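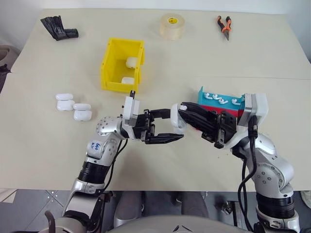 Unit 6: Good practice at a two-arm bench

Handout for the Ukari lab course, Parvathi Sastry

Welcome to my favorite unit! By now you have all read the safety chapters, and you know the stop button and the speed limits. This week we get to the everyday rules, the ones that decide whether a recording is worth keeping. Small white earbud cases are a wonderful object to learn on. They are glossy and rounded, and they all look alike, so every sloppy habit shows up fast.

6.1 Before the arms move

Walk around the bench once. Check the cables along both arms through the full reach, wrist and elbow included. A cable that hangs fine at rest can catch when the forearm turns.

Then look at the table. Tape, pliers and cloth are fair game as clutter, but only if your task sheet lists them. If the sheet says "clear table", put them away. If it says "mixed table", leave them out and write down what you left. Please don't tidy up halfway through a run!

Keep the floor between you and the stop button free. Bags go on the hooks.

6.2 Handing over from gripper to gripper

The handover is the best part of the whole course, and it has the strictest rules:

1. The receiving gripper opens fully before the giving arm comes close.
2. Approach from the side, fingers level, and slow down for the last 40 mm.
3. The giving gripper holds still until the receiver has closed.
4. Only one arm moves at a time while both are touching the object.
5. If the case slips, stop both arms. Hands stay out until the arms are parked.

Rule 3 is the one people break. In the Drulex exercise last November we went through 500 handovers, and most of the drops came from letting go early.

6.3 Bins, trays and leftovers

A bin is for finished items, a holder is for items with a fixed place. Never use one for the other, even for a moment. Earbuds go back in their slots and cases go in the bin or on the open table, as your sheet says.

6.4 Writing it down

Use the Bresine log form, one line per run: run number, table type, start, stop, anything odd. "Anything odd" is my favorite column, so fill it in generously. A strange sound from a joint belongs there, and so does a case that landed upside down.

For next time: read the Subramaniam notes on grip force, and bring one handover rule you would add to the list in 6.2.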